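Drorkell shared workshop / hand-held gripper build
Ticket 51: Fingers stall before full grip on soft objects
Status: Open, awaiting retest
Opened by: Neusa Brandão
Assigned to: Gillespie Shearer
Last updated: May 6, 2026

Problem
Trigger pulled fully, fingers stop short of closed. Repeatable with soft objects. Rigid objects (mug, wooden block) are held without trouble. No error from the Flikari logger, but the closing reading sticks at 95 and does not reach the end value.

Setup
Black plastic fingers, second print. Brass grommets at the finger joints. Linkage as per drawing 7, no changes. Trigger spring is the stiffer of the two supplied with the Meireles kit.

Checks so far
1. Trigger travel with nothing in the grip: full, no stall.
2. Linkage pins removed, cleaned and refitted. No change.
3. Softer spring fitted. Stall came later in the travel but was still there. Stiff spring put back.
4. Logger zeroed again with the fingers open. Same reading.

Brandão: Next test is the brown plush on the table, gripped across the middle. Long pile, so it should show whether fibres are getting into the joints.
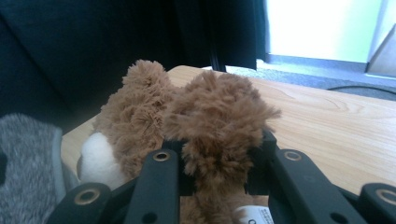

Plush held between the fingers, on the tabletop.

Shearer: The fur stands up close to the linkage, and I can't tell from this angle whether any of it is in the joints. Please open the grip slowly and look at the lower pins with a torch. If you find fibres, pull them out with tweezers and do not cut them in place.

Brandão: Two strands on the lower left pin, none on the right. Removed. Reading still sticks at 95 with the plush, so fibres are not the whole cause.

Shearer: Then I suspect side play at the grommets. Under load the fingers may spread enough for the linkage to bind. Fit thin washers on both sides of each joint and repeat the test nine times with the same toy. Log every run, including the ones that close properly.

Brandão: Washers ordered from Prultau. Will fit the left side first and compare before doing the right.

Shearer: Agreed. Leave the spring alone until then.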